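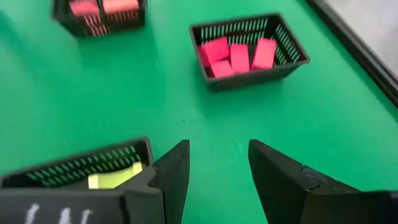

Sorting the Blocks: A Talk with the Toy Room Lead at Gurton

The toy room at the Gurton play library lends out 593 sets, and plain blocks are still the ones that go out most. The woman who runs it has been there for 7 years. We met at her sorting table on a quiet morning.

She keeps red blocks in black slatted baskets, and she is firm about lids. "No lids," she said. "If a child can see the red through the sides, the basket gets picked up. With a lid on, it stays on the shelf."

The baskets replaced a row of deep tubs in April. The tubs held more, but the blocks at the bottom never got used. "People took from the top and put back on the top," she said. "I had blocks in there I hadn't seen in a year."

She doesn't stack anything neatly. Blocks go in at whatever angle they land – a basket takes a minute to fill that way, and the children tip it out anyway.

Her one complaint is dust. Slatted sides let it in, so she wipes the baskets down every Monday before opening. A set costs 40 cents a week to borrow. Blocks that come back chipped go to the Karmont branch, where they are sanded and used for crafts.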